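Wood: From Tree to Tabletop

Look for something made of wood. It might be a chair, a pencil, a door, a spoon or the floor. All of it was once part of a living tree. The tree pulled water out of the ground, grew leaves and stood outside in the rain and snow, and years later someone cut it into boards.

These pages explain how a tree makes wood, how wood gets from the forest to a house, and why one piece can look so different from another.

What a tree does all day

A tree makes its own food. The leaves take in sunlight and a gas from the air called carbon dioxide. The roots take in water. Inside the leaves, the tree uses the light to turn the water and the gas into sugar. This is called photosynthesis.

The tree uses some of the sugar right away to stay alive. It uses some of the rest to build new wood. A large part of every wooden board comes from carbon dioxide, a gas you can't see. The soil gives the tree water and small amounts of minerals.

Wood is made of very small tubes, much thinner than a hair. Most of them run up and down the trunk. While the tree is alive, water moves through many of these tubes from the roots to the leaves.
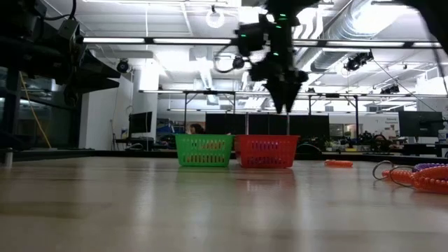 Why does wood have lines in it?

The lines are called grain. They show the direction the tubes in the wood run and the layers the tree added as it grew. When a log is sawed the long way, the saw cuts through those layers and they show up as stripes. Some stripes are straight and some are wavy, depending on how the tree grew and where the saw went in.

Rings

A tree trunk gets thicker from the outside. Just under the bark is a thin layer where new wood is made. In places with a cold winter, the tree grows fast in spring and slower in summer, then stops when the weather gets cold. Spring wood is often lighter in color. Summer wood is often darker and harder. One light band and one dark band together make one ring, and one ring is usually one year.

There is an old oak stump beside the library in Witdale. It has 107 rings. The rings near the middle are wide, which means the oak grew quickly when it was young. Farther out there are 15 narrow ones in a row. In those years the tree may have been short of water, or bigger trees may have blocked its light.

You can count rings on a stump if it is smooth enough. Start at the middle and go straight out to the bark. It helps to stick a pin in at every tenth ring so you don't have to start over if you lose your place. Ask a grown-up before you go near a pile of logs. Logs can roll.

In some warm places it is summer all year, and many trees there grow without stopping. Their rings can be very hard to see, or there may be no rings at all.

Hardwood and softwood

Wood is sorted into two big groups.

Hardwood comes from trees with flowers and, most of the time, wide flat leaves. Oak, maple, walnut and cherry are hardwoods. Many of these trees drop their leaves in fall.

Softwood comes mostly from trees with cones and needles. Pine, spruce and fir are softwoods.

The names can be confusing. Balsa is so soft that you can dent it with a fingernail, and it is a hardwood. Yew is a softwood, and it is harder than many hardwoods. The names tell you what kind of tree the wood came from. They don't tell you how hard it is.

Knots

A knot is the round or oval spot you sometimes find in a board. It is the place where a branch grew out of the trunk. Each year the trunk got thicker and wrapped new wood around the bottom of the branch. Knots are usually darker than the wood near them. They are also hard, and they can make a board more likely to break. 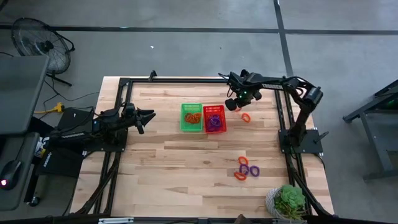
By L. Sastry

At the sawmill

After a tree is cut down, its branches are taken off and the trunk becomes a log. Trucks take logs to a sawmill. In a few places they still travel by river.

The mill in our town is called Emov Lumber. If you stand at the fence on Ronia Road in January, you can see the log piles with snow on them. The first machine peels off the bark. Then a big saw cuts the log into long boards. The saws are loud, so everyone who works near them wears ear protection.

Very little is thrown away. Bark is chopped up and spread on gardens. Wood chips can be made into paper. Sawdust is pressed into pellets that people burn to heat their homes.

Drying

Fresh boards are full of water. In some kinds of trees, the water in fresh wood weighs more than the wood itself. If you built a chair out of fresh boards, the wood would shrink as it dried. The chair would wobble, and it might crack.

There are two ways to dry wood. One is to stack the boards outside under a roof, with thin sticks between the layers to let air through. This can take months or even years. The other way is to put the boards in a kiln, a kind of large, warm room with fans. One of the kilns at Emov runs at 140 degrees Fahrenheit. You could not bake a cake at that temperature, but it is much too hot for a person to stay in.

Even dry wood changes a little. It takes in water from damp air and swells. In dry air it shrinks again. That is why a wooden door may stick in the summer and close easily in the winter.

Gluing small pieces into big ones

A wide tabletop could be cut from one very wide board. Very wide boards come from very old trees, so they are rare and cost a lot. A wide board also tends to bend as the air changes. The bend has a name, cupping, because the board curves like a cupped hand.

Another way is to cut the wood into strips and glue them together side by side. This is called butcher block. Butchers used thick blocks like this for cutting meat, and the name stayed. The strips often come from different boards, and sometimes from different trees, so one tabletop can have pale strips next to darker ones.

To make a butcher block top, a woodworker does these things:

1. Cuts the strips and planes them until the sides are flat.
2. Lays the strips out and moves them around until the colors look good together.
3. Spreads glue on the sides.
4. Squeezes the strips together with clamps and leaves them overnight.
5. Scrapes off the dried glue and sands the top smooth.
6. Rubs in oil or brushes on a clear finish.

The glue used for this is very strong. If you broke the top on purpose, the wood would often split before the glue did.

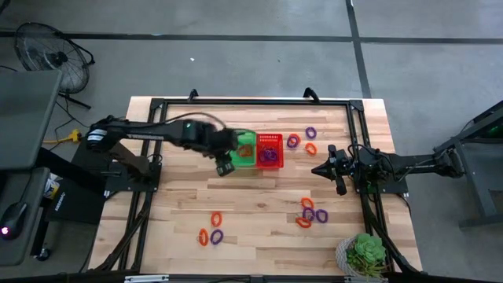

Taking care of wood

Wood lasts a long time if it stays dry. Wipe up spills. Put something under a hot pot. A wooden cutting board should be washed by hand and stood on its edge so both sides can dry. Do not leave it in a sink full of water.

A wooden tabletop with a clear finish needs a soft cloth and not much else. One with an oil finish needs new oil now and then. When the wood starts to look dull and gray, it is time.

Small scratches can be sanded out by a grown-up. Always sand in the same direction as the grain. Sanding across it makes new scratches, and they are easy to see.

Try it: find the end grain

You need a piece of scrap wood, a small cup of water and a paintbrush.

Look at the narrow end of the wood. This part is called the end grain. You may be able to see pieces of rings there, curved like part of a circle. Put a drop of water on the end and another drop on the wide, flat side. Watch both drops for a few minutes.

On bare wood, the drop on the end usually soaks in faster. The water is going into the open ends of the tubes. If both drops just sit there, the wood may have a finish on it. Try another piece.

Words to know

Bark: the outside covering of a tree.
Grain: the direction of the tubes in wood, and the pattern of lines they make.
Kiln: a warm room or oven used for drying wood.
Plane: to shave wood until it is flat.
Sapwood: the younger wood near the bark, which carries water.
Heartwood: the older wood in the middle of the trunk, often darker. It no longer carries water, but it helps hold the tree up.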